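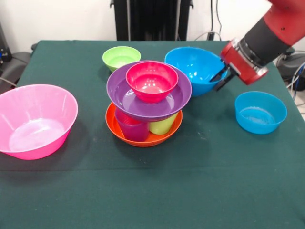

プラスチックのお皿って、洗っても洗ってもぬるっとするのはなんで?と、前回の記事にミホさんからコメントをもらいました。カレーの次の日がとくにひどくて、もう捨てようか迷っているそうです。わかります〜!うちも夏場はずっとこれに悩まされていました。

で、いろいろやってみて落ち着いた方法を書いておきますね。

まず、洗う前に油をふき取ること。古いTシャツを切った布でも、キッチンペーパーでもOK。私はゴムべらでざっとこそげてから布でふいています。これをサボるとスポンジに油がまわって、あとから洗うコップまで全部ぬるぬるになっちゃうんです(何度もやりました…)。

次にお湯。うちは給湯器を60度にできるんですが、素手では無理なので厚手のゴム手袋をします。器によって耐熱温度が違うので、裏の表示は先に見てくださいね。表示が消えてしまった古いものは、手で触れるくらいのぬるま湯にしています。洗剤はいつもの量で、お湯の中でくるくるっと。すすいだあと指でこすってキュッといえば合格!

カレーやミートソースの色がしみたときは、酸素系漂白剤の出番です。洗い桶にお湯をはって、粉を袋に書いてある分量だけ溶かして、つけておくだけ。私は夜の9時ごろにつけて、お風呂から出たらすすぎます。薄いオレンジ色くらいなら、そのあと窓辺に半日置いておくとだいぶ気にならなくなりますよ。

あと、メラミンスポンジは使わないほうがいいです。一瞬きれいになるんですけど、細かい傷がついて、次から余計に色が入ります。お気に入りのボウルをこれでくもらせてしまって、いまだにくやしい。

乾かすときは重ねないで、ふせて、ちょっとだけ傾けて。水切りかごがいっぱいなら、ふきんを敷いた上に並べるだけでもじゅうぶんです。しまうのは完全に乾いてから。コップ同士がはまって抜けなくなったら、内側に冷たい水を入れて、外側をぬるま湯につけて、ゆっくり回してみてください。

ミホさん、カレーのお皿、捨てる前に一回ためしてみてね。お弁当箱のパッキンのにおいについても質問が来ているので、それは火曜日に書きます。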